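Course: Foundations of Early Childhood Support
Handout 3: Play-based observation of the young child
Instructor: Fouad Ragab
Updated Oct 1, 2024

Please read this handout before the group meeting. It covers the second half of the chapter on observation and the part of the lecture we did not finish in September. The vocabulary at the end will be used again in Handout 4.

1. What we mean by observation

To observe a child is to watch and to write down what the child does, in the order in which he or she does it. It is a skill which must be practiced. New students very often write an opinion when they believe they are writing an observation. Compare these two notes:

Note A. "Parna was frustrated with the cups."
Note B. "Parna pushed the small cup into the large cup, took it out, pushed it in again, then threw both cups to the floor and looked at her mother."

Note A may be correct, but a reader cannot check it. Note B gives the reader enough to think about. Perhaps the girl was frustrated. Perhaps she wanted her mother to join. In your report the opinion has its own place, on the right side of the form, and it should be possible to draw a line from each opinion to at least one sentence on the left side.

2. The setting

A child under three shows more in a familiar place than in an office. For this reason most of our visits are done at home, or in the child's regular group room. Before the visit, ask the family when the child usually sleeps and eats. A visit just before the nap will tell you mainly about tiredness.

Sit low and a little to the side. Do not sit between the child and the parent. Greet the child, but do not ask for a greeting back. In the first minutes the child is observing you, and you should allow this. Some children need 9 minutes for this, and some need the complete visit.

Keep the number of toys small. When many things are on the floor, a young child goes from one to the next and the play stays short. Choose a few items which can be used in more than one way. Pretend food, cups, a doll and a blanket are usual choices in our program, and the family's own kitchen items are also very good, if they are safe for the age.

3. Types of play

The following order is the usual one, but children go back and forth between the types on the same day. Please do not use it as a ladder.

Exploratory play. The child puts the object in the mouth, shakes it, drops it, turns it around. Write down which hand is used and whether the object passes from one hand to the other.

Functional play. The child uses the object in the expected way, for example puts a spoon in a bowl or a brush on the hair. It often begins around the first birthday.

Pretend play with self. The child "drinks" from an empty cup.

Pretend play with others. The child gives the cup to the doll, or to you. Accept it and drink. Say very little.

Object substitution. A block is now a telephone. Here the child is using one thing to stand for another, and this is closely connected with the growth of language.

Students from the Jeneck group asked if a realistic toy is better than a simple one. At the beginning of pretend play, a toy that looks like the real thing makes it easier for the child to get the idea. Later the simple block asks more of the child. Soft toys in the shape of food are somewhere in the middle: the shape is known from home, but the weight and the touch are different. Watch what the child does at this difference. Some children squeeze, some laugh, and some put the thing away and do not return to it.

4. Hand skills during play

You will share your notes with the occupational therapist, so please use the common words. A palmar grasp uses the whole hand. A pincer grasp uses the tip of the thumb and the tip of the first finger. Between them there are several steps, which are drawn on page 13 of the reader. For large soft objects children frequently use two hands, and you should not write this down as a weakness. Write the size of the object next to the grasp. A grasp without the object tells us nothing.

Letting go is also a skill. A child may pick up well and still find it hard to put an item down in a chosen place, like on a plate. Give this its own sentence.

5. Case for discussion

A boy of 22 months is visited at the Plendunitz family center. He carries a toy pan for most of the visit. He does not answer to his name two times, but turns quickly when a bag of crackers is opened in the next room. He brings the pan to his aunt, puts her hand on it and waits. She says "hot!" and he smiles.

Prepare for the meeting:
Which sentences above are observation, and is there any that is opinion?
What does the boy communicate, and by what means?
What would you like to ask the aunt?
Is there enough here to recommend a hearing test? Give the sentence that supports your answer.

6. Written task

Write one observation of roughly 70 lines, from a real visit or from the Abdel Rahman recording in the library. Use the two-column form. Change the name of the child. Hand in on paper, please.

Words to know: grasp, release, functional play, object substitution, joint attention, parallel play.

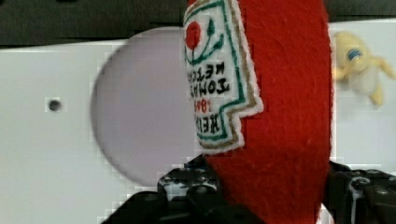
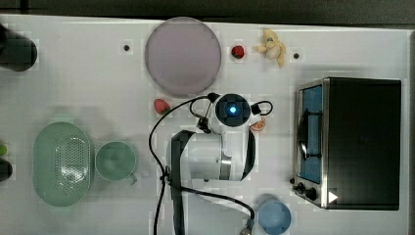
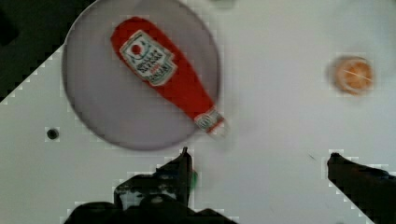 Fig. 3. Toys and tabletop, three views.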